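Bench notebook, Ureso bench
Monday, March 5, 2018

Picking up from the February list. The question on the whiteboard is still "can it tidy up yet" and the answer is still sort of. Clear bin on the wood table again, overhead lights on, blinds left alone. Blocks only, no cups or cloth as targets until the block numbers stop jumping around.

Bin is the Dendden one, the clear one with the scooped end. Kept it on purpose. Real kitchens are full of clear tubs and the depth view hates them. If we switch to the gray tote we get nice numbers and learn nothing about kitchens.
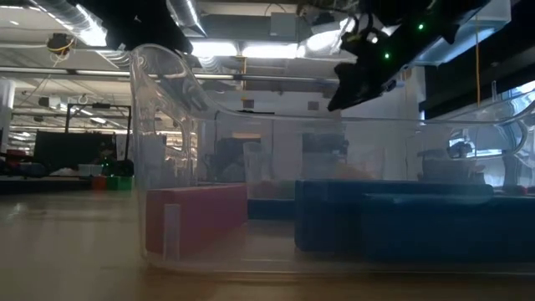
3 min read

Red-pink block toward the scooped end, two navy ones over on the right with one partly hiding the other from the low side. This layout is the one I keep coming back to. The red-pink one is a gift, clear floor next to it, square to the wall. The blues are the problem. Dark, matte, rounded edges, and from low down they read as one big lump. Person reaches in and feels where one stops. Gripper has no such luck, goes for the middle of the lump and closes on the seam.

Things to try for the blues:
- come in from the far right, along the long wall
- nudge first, then look again, then grab
- lower the closing force and let it slide off the wrong one (did this in Feb, slow but OK)

Log counter started at 1782 this morning, stopped at 1961 after the last run. Not all of those are grabs, it ticks on every plan including the ones that get thrown out. Must split that into two counters, have written this down before, see the last three entries.

Speed cap at 80 percent. Tried full for a bit before lunch and did not like the sound from the wrist. Put it back.

Chore notes, for the Mfaume writeup. They want a plain table: chore, can do, can't do, how long. My guesses as of today:

Emptying a bin of same-size blocks: yes, if someone is near by. Slow. I would beat it with one hand and a sandwich in the other.
Sorting by color: yes for red and yellow, shaky on navy under these lights.
Putting stuff back in the bin neatly: no. It lets go and wherever it lands is where it lives.
Shop floor, parts out of a tote: closer than the kitchen stuff. Parts are the same all day and somebody will pay for a fixture.
Dishes, laundry: not writing anything down for those, too early.

Wall clearance is the other one. Planner uses a straight box for the bin but the end wall goes up and curls over at the top, so the straight box is wrong right where the arm wants to cross. Either model the curve or raise the approach by a hand and eat the extra time. Leaning to the second for this week. Model file is 937 on the share, the one with the bad rim, don't use it for anything new.
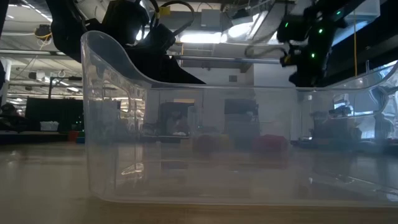
Both arms over the bin, yellow-orange and red inside.

Two arm setup is where it gets interesting for chores. Most housework is two hands, one holds the tub and the other digs. Ours both want to dig. Right now they take turns by way of a dumb lock, one goes in, other waits up at the rim. Safe and boring. Wasted time is huge.

Next idea is to split the bin left/right and let both go when their targets are far enough apart. Two blocks sitting close together near the middle is exactly the case where that falls over, so that layout goes in the test set. Same for anything right on the line. Who gets it? Nearest arm, tie goes left, write it down somewhere this time.

Also reflections. The glare along the bottom of the wall moves when you move your head so it must move between camera spots too. Want a run with one light panel off to see if the edge finder calms down. Ask Grurero first, they share the room and it gets dim on that side.

To do
split the counter (!!)
curved wall, or raise the aproach
add middle-of-bin layouts to the test set
one light off run
table for Mfaume, half a page, no adjectives
check wrist bolts before anyone goes over 80 again

Open question, leave for the group: do we count it as done when the bin is empty, or when the blocks are where a person would of put them? Those give very different tables.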